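I've been grumpy about success rates for a while, and the Hopkin write-up finally pushed me into typing this out. You've probably seen the headline number: 30 good runs out of 34 on small-parts sorting, two arms, one policy trained on teleoperated demos. Nice work, and I mean that! The folks at Drumcombe put their failures in the appendix, which is more than I can say for most of what I read this year.

But I think the failures are the paper, and the score is a footnote. All four misses happened on small parts lying on their sides, and the authors give them one sentence. One! I'd happily trade the whole results table for a page on what the policy was getting from its overhead view and what it was getting from the wrist, because those two are so wildly different (a table full of switches and fittings in one, and in the other, sometimes, not much beyond your own fingers).
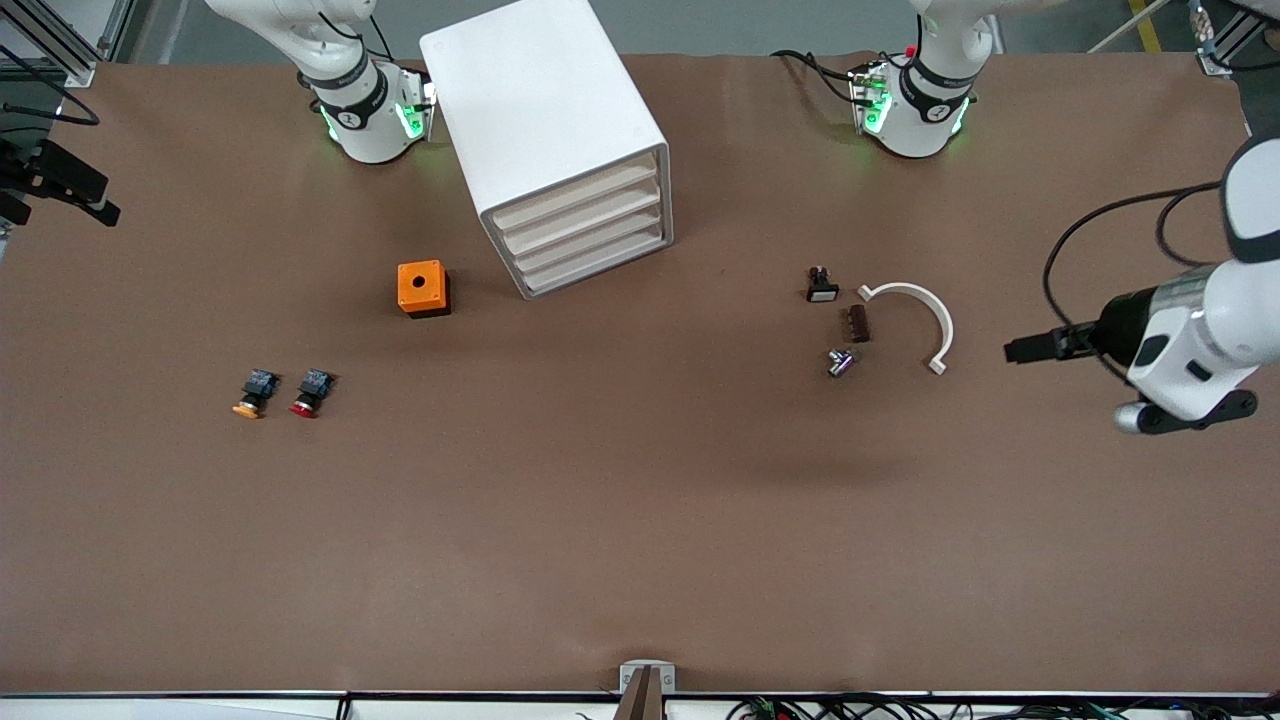
Two views from one session, and only the first has any parts in it.

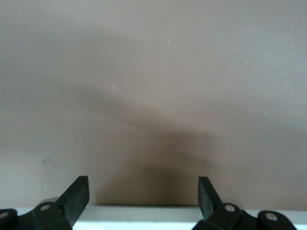
We feed both kinds of view in at every step and hope the network sorts out which one matters. Maybe it does. My hunch is that a lot of the time it learns to lean on the fixed view and treats the wrist as decoration until the last couple of inches, right when a sideways switch needs it most. You could test that in an afternoon: blank the wrist stream for the first half of each run and see if the score moves.

Celberg read a draft of this and disagreed pretty firmly, saying that blanking a stream the policy was trained with mostly tells you how it handles a broken camera, and that you'd have to retrain without the wrist view before the comparison meant anything. Fair point, and it makes my afternoon a lot longer.

I'd still run the cheap version first. If the score drops off a cliff, okay, we've learned little and we retrain. If it stays put, somebody has to explain what the extra 50 demos with the second wrist camera were for.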